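Week 4 handout: Take the easy thing apart first

Welcome back, everyone, and a special hello to those of you following along from a kitchen table or a garage bench. Last Sunday we got the Podus base rolling in a straight line (more or less!), and this week we start thinking about what its arm will do when it arrives at the bench. Before anyone opens the Gristora kit, though, I'd like you to spend a good while with a plain desktop tape dispenser and your own two hands.

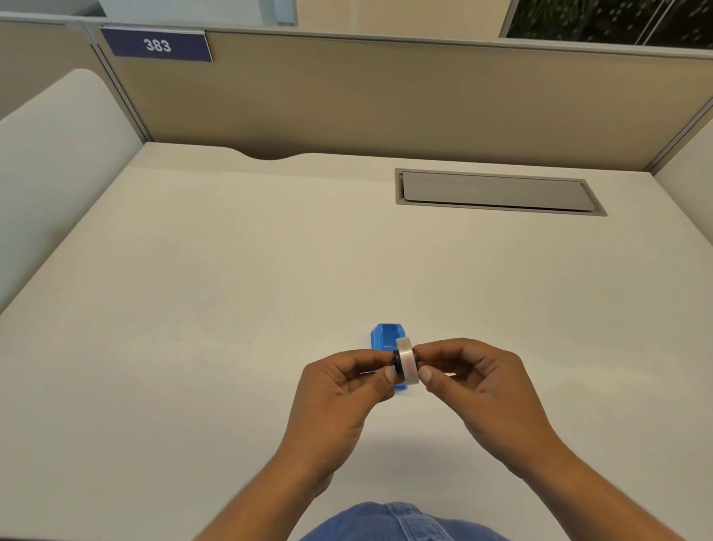
Part A: Learning the task by hand

Hold the roll by its core with your left hand and steady it from the right, with the blue dispenser body lying on the desk. Go slowly, more slowly than feels sensible. Which hand is doing the holding and which one is doing the turning? Do they ever swap jobs? Write it down in your build notebook, because our arm has a single gripper, and every time you catch yourself using both hands you've found a place where we'll need a fixture – a peg, a cradle, whatever you have in the scrap bin.

I'd ask for 11 tries before you draw anything. It sounds like a lot, I know, but the first few are mostly you getting comfortable, and the later ones are where your fingers settle into a habit you can sketch.

Fixture notes from the Humari workshop

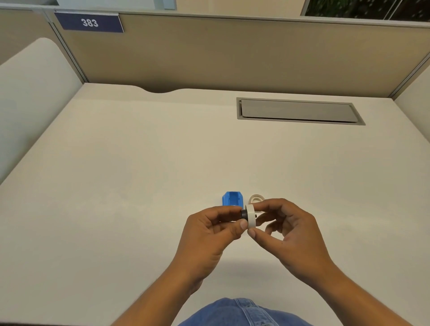 Words by Jonatan Amundsen

Once the black part is in the white ring, pay attention to your thumbs. One presses on the black part while the other rests along the rim of the ring, and a gripper with flat jaws has to manage with a lot less contact than that. I lined my jaws with 27 mm strips of bicycle tube, which was a great improvement over the bare plastic and cost me nothing but an old tube.

Keep the blue piece within reach and leave its open side clear, so the arm can come in from above. For your first cradle, print it at low infill and expect to throw it away – mine went through several shapes before I liked it.

For next time: bring your sketch, one cradle (cardboard is fine) and the Aasen servo board with its cable.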